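4.3 Checking the wrist and head views

Do this each time Bavau is restarted, before any motion is planned.

1. Open the Views tab and select both streams. Set the rate to 15 frames per second on the wrist and 30 on the head.

2. Check that the fingers show in the wrist view and the gripper mounts in the head view.
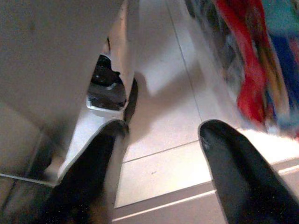
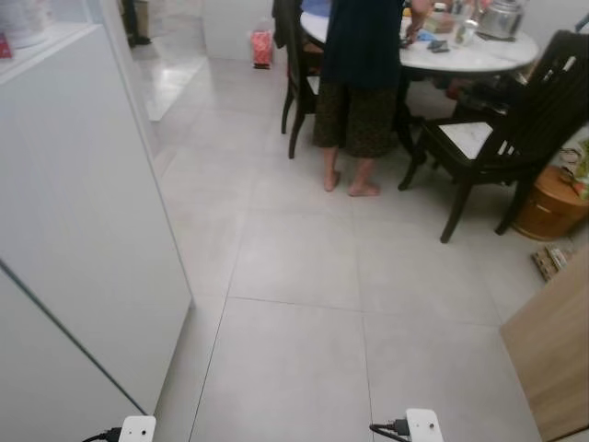
3. Press Sync. The offset must be under 15 ms. If it is higher, restart the Dandirik service and repeat.

4. Set the floor mask. Pale, shiny tiles can leave holes in the depth map, so raise Fill to 2 if the map looks patchy.

Note: Fill is reset when a profile is loaded.

Caution: Keep the planner in Hold while anyone is within reach of the arms. The head view does not cover the area behind the base.

5. Save the profile. Error 429 means the store is full.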